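Week 5: Serving temperature, glassware and the order of a tasting

Read before the session: the handout from week 4 (malt and colour) and the two pages on carbonation in the course reader. Bring your tasting sheets. Anyone who missed the Prelthorpe visit should copy the notes from someone who went, as the questions in part C of the coursework use them.

1. Why temperature matters

Cold dulls the sense of taste and keeps gas in the liquid. A pale lager poured very cold tastes mostly of bubbles and bitterness. The same beer left on the table for a quarter of an hour will show more grain and more sweetness, and any faults will show too. For this reason judges usually taste warmer than drinkers would like.

Working temperatures for this course:

Pale lager and wheat beer: 5 degrees
Pale ale and IPA: 8 degrees
Bitter, mild and brown ale: 12 degrees
Strong stout and barley wine: 13 degrees or a little above

These are temperatures in the glass. A room-temperature glass will warm a small pour by a degree or two, more if the glass has come straight out of the washer. Measure after pouring.

2. Glassware

We use one shape for all samples, a short stemmed glass that narrows at the top. The narrow rim holds the aroma and the stem keeps your hand off the bowl. Straight pint glasses are fine for service but they lose aroma quickly and are too large for a tasting pour.

Clean glass test: wet the inside and tip the water out. If the water runs off in an even sheet, the glass is clean. If it breaks into droplets or leaves dry patches, there is grease or detergent on it and the head will collapse early. Wash again, rinse in plain cold water and leave upside down on a rack. Do not dry with a cloth.

3. The pour

Hold the glass at a slant and pour down the side until it is half full, then bring it upright and pour into the middle. For tasting we want a head of one to two centimetres. Bottle-conditioned beer should stand upright overnight beforehand. Stop pouring when the sediment reaches the shoulder of the bottle, unless the style is meant to be cloudy.

4. Order of samples

Work from light to strong, and from low bitterness to high. Smoked and sour beers go at the end whatever their strength. A typical run of 5 samples for this session:

Leter Pale (lager)
Partington Wheat
Partington Best Bitter
Flarham IPA
Flarham Export Stout

Notburga Moser has pointed out that the bitter and the wheat beer can be swapped if the wheat is very heavy on clove. Try it both ways if there is enough left and note which you prefer on the back of the sheet.

5. Resting the palate

Still water between samples, at room temperature. Sparkling water leaves its own acidity behind and should not be used. Plain bread or unsalted crackers are allowed. Cheese is covered in week 7 and is kept out of the room until then. No coffee, mint or chewing gum in the half hour before a tasting, and no scented hand cream.
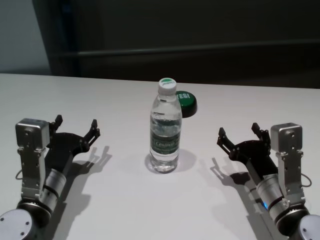

Department of Food and Drink Studies

6. Filling in the sheet

Look, smell, taste, in that order, and write something down at each stage before moving on. Smell first with short sniffs, then swirl and smell again. Do not talk during the first two minutes of each sample. It is very easy to find banana in a beer once somebody has said banana.

Use ordinary words. "Toast", "cut grass" and "wet cardboard" are all useful. "Nice" and "smooth" are not marked. The last of the three above is a common sign of oxidation, so say so if you find it.

The sheet is marked out of 32:

Appearance 4
Aroma 10
Flavour 12
Mouthfeel 6

7. Coursework

Write up one beer from the session in 400 to 500 words. Include the temperature at pouring and again at the last mouthful, and describe what changed between the two. Part C asks you to compare your notes with the cellar readings taken at Prelthorpe.

Hand in on paper to Flurina Aigner by 29 October 2025. Late work needs a form from the office. Marked sheets come back before the December break.

Next week: draught lines, cleaning cycles and how to recognise a dirty tap.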